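Learning to swim at 37

I've been meaning to write this up since October, mostly because a few of you asked how the lessons were going and I kept saying "fine" and changing the subject.

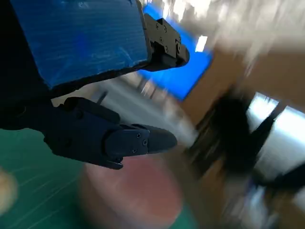

How it started

I grew up a long way from the sea and our school never did swimming. There was a pool in the next town but it shut when I was small, and after that it just never came up. You'd be surprised how easy it is to avoid. You sit on the towel and mind the bags. You say you've just eaten. I did that for years, on some very nice beaches, and I have read a lot of paperbacks as a result.

Then my cousin booked a boat trip for her birthday and I spent the whole afternoon gripping a rail in a life jacket while everyone else jumped off the back and shouted at me to come in. I signed up for adult beginners at Horkstead pool that same evening, before I'd even washed the sun cream off.

The first lesson

There were six of us, all pretending to be relaxed. The teacher is called Simão Matos and he has the calmest voice I've ever heard on a person (I did wonder if he talks like that at home, or whether he saves it up for us). He had us stand in the shallow end and put our faces in the water, then blow out, then come up. I could not do it. I could put my chin in, I could put my mouth in, but as soon as the water got to my nose my whole body said no thank you and stood up straight.

He didn't make a thing of it. He told me to try humming. If you hum, the air has to go out of your nose, so the water can't come in, and it gives your head something else to think about. So I stood there in the shallow end of a council pool, humming, with my face in the water. I think it was the theme from a quiz show. By the end of the half hour I could get to the second line.

Floating

Everybody will tell you that floating is easy and you just lie back. I'd like a word with everybody. My legs sink. They always have, they still do a bit, and for three weeks I'd lie back, feel my feet start to go, and fold up like a deckchair.

What helped was going on my own, on a Sunday at eight in the morning, when there's hardly anyone in. I took it in turns to hold the side and let go of the side, and looked at the ceiling. I know that ceiling very well now. One of the panels doesn't match. And at some point I noticed my ears were under and I could hear my own breathing and I hadn't stood up yet – such a lovely feeling, I got out and bought myself a hot chocolate from the machine, which was terrible, and I drank all of it.

Kit, for those who asked

I bought cheap goggles first and they leaked, so I bought slightly less cheap ones and they leaked too, because I had the strap too low. It should sit high on the back of your head. Cường Đặng from my class told me that in the car park, after I'd been moaning about it for a month.

Get a costume that stays where you put it. Get flip-flops, the changing room floor at Horkstead is not something I want to discuss. And take a pound coin for the locker, as the machine on the desk only gives change when it feels like it.

Where I've got to

I can do a length of breaststroke. It isn't pretty, and I do it with my head up like somebody's nan, but it's a length. Front crawl is another matter. I can do the arms, and I can do the legs, and I can do the breathing, and if I try all of them together I end up in the next lane apologising.

There's a charity swim in spring where you can do 500 metres in your own time, with stops allowed, and Cường has put his name down and is being very persistent about me doing the same. That's 20 lengths. My best so far is four, with a long chat at each end. I said I'd think about it and then I went home and looked at the form, and now it's sitting on the kitchen table under the fruit bowl.

If anyone has a tip for breathing on the left side, please leave it in the comments. I can only do the right, and the right is where the man with the enormous splash always swims.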